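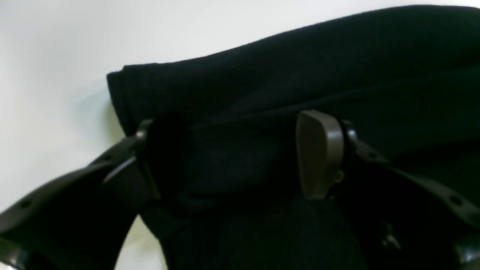
Black knit, doubled edge to the left, ribbing below.

Ustarport workshop, July. Knits and folding, continued

Started at 8:40. Cleared the white surface first and wiped it down, then did the lint roller on everything black before it went anywhere near the scale. Black knits pick up every pale fiber in the building and I would like to stop weighing lint.

Black rib knit, lot 2787. Weight as received 774 g on the bench scale, bag removed, tag still on. Second weighing gave the same. The card from Norkwood says fiber content unknown. It feels like an acrylic blend to me but I have not done a burn test and don't want to cut into this one. Leave the fiber line blank on the card until somebody does it properly.

Folding. Tried three ways with the black one:

Flat thirds, sleeves in. Makes a neat block but the rib pulls in at the bottom, so the block is narrower at one end and the stack leans after four or five pieces.

Half and half again. Quick. Leaves a hard line across the front after a night under weight. Steam takes most of it out, but that is more steaming than I want to do.

Loose roll from the hem up. Best of the three for the line across the front. Takes more room on the shelf, and the outside end wants to open unless it is tucked under. A doubled hem is thick enough that it won't lie flat inside the roll, so start the roll with a single layer if the piece allows it.

For now: roll anything heavy and ribbed, thirds for everything else. I'll change the shelf sheet when we've done a full bin this way.

Noticed again that ribbing on black is very hard to read under the overhead lights. The right side and the wrong side look the same until you put it at an angle to the window. Two pieces in the last bin went onto the shelf inside out for this reason. Turn every black piece toward the window and look for the seam allowance before folding. Feeling for it with a thumb also works.

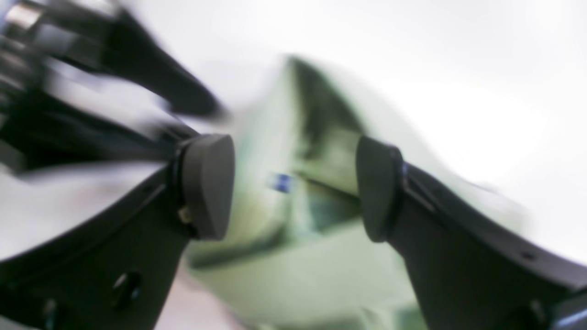 Kokalov

Rest of the day went to the light colors and to the bins.

Pale greens are coming up short of a category. The sheet has white, cream, gray, "pastel" and then goes straight to the full colors, and the pale greens have been landing in cream or pastel depending on who was at the bench. I've put a strip of tape on the empty bin by the door and written PALE GREEN on it. Anything between mint and a washed-out sage goes there. Real mint that you'd call green from across the room stays in green.

Keep the light bins on the upper shelf and the black on the lower one. We had it the other way and the lint came down.

Bin limits. The gray bins are rated for 50 lb by the label and we've been filling them by eye. A bin full of wet-weather knits gets heavier than it looks. Weigh the bin once it is past the second rib on the side, and write the number on the tape.

Steamer: scale in the tank again. Ran two tanks of plain water through and it stopped spitting. Still slow to come up. The hose clip is cracked and held with a cable tie, please don't hang it by the clip.

Bench scale: zero drifts if the fan is on. Turned the fan off for all weighings this morning. The weights from before lunch are good. The two from the afternoon (gray cardigan, cream vest) were done with the fan running, so I've put a pencil mark next to them and they need doing again.

Tags. We ordered 2000 of the small string tags and the string is too thin for knits. It slides between the stitches and the tag ends up on the inside. Loop it through the care label where there is one. Where there isn't, use a safety pin through the side seam, never through the rib. I found one pinned through the rib on a black cuff and it has left a ladder two stitches wide. Put it aside for mending, basket under the window.

To do:
Re-weigh gray cardigan and cream vest, fan off.
Shelf sheet, add pale green.
Thicker string or plastic loops, ask Norkwood what they use.
New clip for steamer hose.
Check the rolled black one tomorrow morning for creases, then again at the end of the week.
Lint roller refills, down to the last one.

Stopped 4:15. Window left on the latch, scale covered.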